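Motport Community Boards > Home & Workshop > Painting and Finishing

Topic: Repainting a basement workbench top – which paint holds up?

dkessler
I have a workbench top in the basement that was painted with leftover wall paint by whoever owned the house before us. It sticks to everything. Leave a can on it overnight and the can pulls a ring of paint off in the morning. I want to strip it and put down something flat and neutral that I can lay parts on without glare. Size is nothing special, and I don't do anything heavy on it. Mostly clock repair and some model work.

The store in Carroll has porch and floor enamel, cabinet enamel and a two-part epoxy. Prices are close enough that I don't care. Which one?

ryeandoats
Porch and floor. It's made to be walked on. I did mine with it and put a second coat on the next day. Give it at least 12 days before you set anything heavy down and you won't get the sticking.

Yogesh Joshi
I would disagree with porch and floor for this use. It dries hard enough for shoes but it stays a little soft under a constant load, and a can or a vise sitting in one place is a constant load. The waterborne cabinet enamels are better for that. They cost more per quart but a bench top only needs a quart.

Whatever you pick, the old wall paint has to come off. If you paint over it, the new coat is only as strong as what is under it.

ryeandoats
Mine has been down four years with a grinder sitting on it. No marks.

Yogesh Joshi
Then you let it cure properly, and most people don't. I have redone two benches for neighbors where the tool feet were stuck fast.

halfpint_lou
Epoxy is overkill and it is hard to find in flat. Every one I've tried came out shiny, and the poster said no glare. Skip it.

dkessler
Thanks. Ruling out epoxy then. How far do I sand? I took off a test patch with 120 grit and it gummed up the paper in a minute.

halfpint_lou
Scrape first. A sharp carbide scraper will lift most of the wall paint in strips. Then 80 grit to get the rest, then 120, and finish with 200 or whatever your store has near that. Vacuum between grits and wipe with a damp rag. Don't use a tack cloth under waterborne paint, it can leave wax behind.

If the house is old, test for lead before you scrape anything. The kits are cheap.

dkessler
House is 1991, so I'm not worried, but I'll pick up a kit.

mw_tenden
I'd skip 200 before primer. Primer wants something to grip. Stop at 120, prime, then knock the primer down with 400 by hand. That's how we did the counters at the Tenden shop and they got used hard every day.

halfpint_lou
400 on primer is too fine in my opinion. You're polishing it. 220 is plenty.

mw_tenden
For a wall I'd agree. On a flat top that you look at from a foot away, you'll see 220 scratches through flat paint when the light comes from the side.

Yogesh Joshi
Either will work. More important is to use a foam roller and not go back over it after it starts to set. Flat paint shows lap marks worse than gloss does. Do the whole top in one go, long way first, and then leave it alone.

ryeandoats
For color, stay away from white. I went white on my first one and small screws disappeared on it, plus it looked dirty in a week. A gray with some brown in it hides dust and you can still find things. Blue painter's tape shows up well against that kind of color if you like to mark off areas.
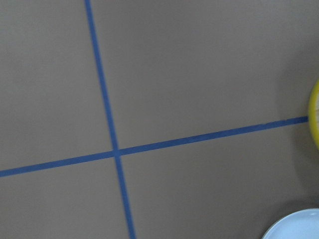 How long should I wait before putting tape on fresh enamel?
Two weeks at the least in a warm room, and closer to four if the basement runs cool.

mw_tenden
Agree with that. And pull it back on itself at a low angle, slowly. Straight up is how you lift paint.

dkessler
Basement is in the low sixties this time of year. I can bring down a heater for the first couple of days but I'm not running it for a month.

halfpint_lou
Then paint it now and plan on using it in January. Air movement helps too. A box fan on low, pointed past the bench and not at it.

dkessler
OK. Going with cabinet enamel in a warm gray, bonding primer under it, sanding to 120. I'll try both grits on the primer, one on each end – the back corner is under a shelf anyway. Will post when it has cured.

ryeandoats
Still say porch and floor.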